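Paperbacks are stubborn things when they're new, and I've cracked more spines than I care to admit. These days I ease them open a few pages at a time, first from the front and then from the back, smoothing each spread with a flat hand.

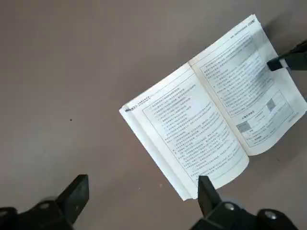

A thick one wants more patience, so I give mine 8 pages at a go – five if the paper feels stiff – and stop when the middle begins to settle. Hold the outer edge lightly, for a hard pinch will leave a crease you'll be looking at for years.

Do give yourself plenty of table, too. I like a lamp with a bendy neck that I can tip towards the page, and I keep the flex well over to one side.
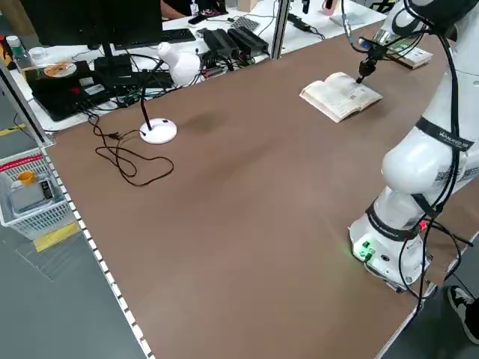 Tuulikki Vuorinen taught me to turn from the top corner, and my old Bokby manual has stayed lovely and neat ever since. Plates and mugs go on another surface altogether!

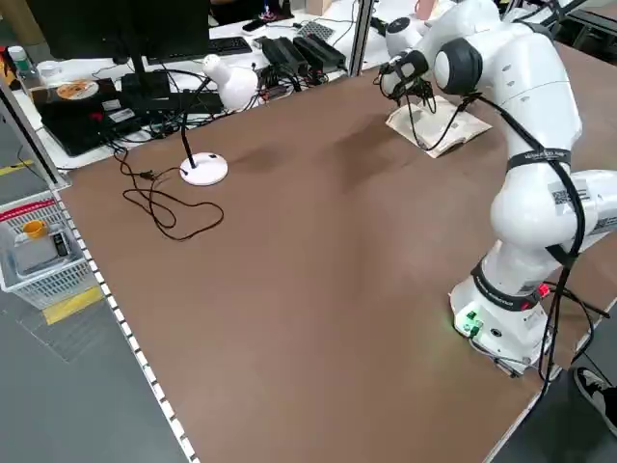 ## Putting them away

Stand books upright, snug but never squashed, and lay thin booklets flat in a drawer.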